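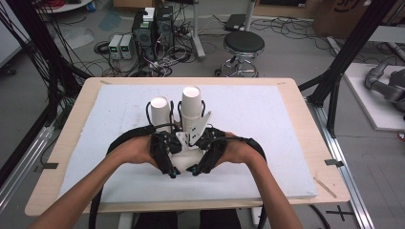
How to sow autumn lettuce in paper cups

By Ivar Engebretsen, 1 Aug 2024

August is a good month for sowing lettuce which you want to eat in the autumn, but many people in our garden group in Vestville have lost their small plants to slugs when they sow straight into the bed. I have done it in paper cups for six years now. The seedlings stay near the kitchen door until they are strong, and when they go out the roots are hardly disturbed.

What you need

Paper cups of the ordinary drinking size
Seed compost, the fine sort
Lettuce seed
A pencil
A tray with an edge
A jug or a small watering can

For seed I use Flarnik, a loose-leaf lettuce with a slightly bitter taste that we like at home. I buy it from Skunumard, but they sell it only in summer, so order early. Any loose-leaf kind will do. The types that make a hard head need more time than we have left before the cold nights.

Preparing the cups

Turn each cup over and push the pencil through the bottom in a few places. Do it slowly, from the outside towards the inside, otherwise the bottom can tear along the seam. One hole is too little, I have tried this and the compost became sour.

Put the compost in a bucket first and wet it there. Dry compost in a small cup is difficult to water afterwards, the water runs down along the side and comes out at the bottom while the middle remains like dust. For one full bucket I use 900 ml of water and mix it with my hands. If you press a handful together it should keep its shape and not drip.

Fill the cups almost to the rim and knock them lightly on the table. Do not press with the thumb.

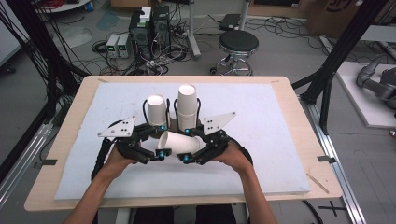
A white paper cup on its side.

Sowing

Put two or three seeds in each cup, on the surface. Lettuce seed wants some light, so cover it only with a very thin layer of compost, as if you put salt on an egg. Write the name of the variety on the cup with a pencil. Ink from a felt pen goes away after some weeks outside.

Now comes the part where most of the August sowings fail. Lettuce seed does not like to be hot, and above 25 degrees it can simply go to sleep. Place the tray in the shade, on the north side of the house if you have one, or on a stone floor indoors. I sow in the evening, so that the seed has a cool night at the beginning. With fresh seed I normally see green after five days.

Care

Water from below. Pour a little into the tray, wait half an hour and throw away what is left. When the seedlings have their first true leaves, cut away the weaker ones with scissors and keep one in each cup. Pulling them out disturbs the root of the one which stays.

The paper will become soft after some time. If a cup begins to lean, put it inside a second one with holes in the same places.

Planting out

Wait until each plant has four or five leaves. Tear the cup down one side and take the plant out with all its soil. Do not plant the cup itself. Many paper cups have a thin plastic lining on the inside, and I still found pieces of it in my bed two springs later.

Leave a hand and a half between the plants and water well the first week.

Where to get seed locally

The Arabzadeh garden shop in Vestville has a shelf for seed swapping beside the till. Last year 2,909 packets changed hands there, and in August the lettuce is usually in the lowest box. Bring something of your own if you have it, beans are always wanted.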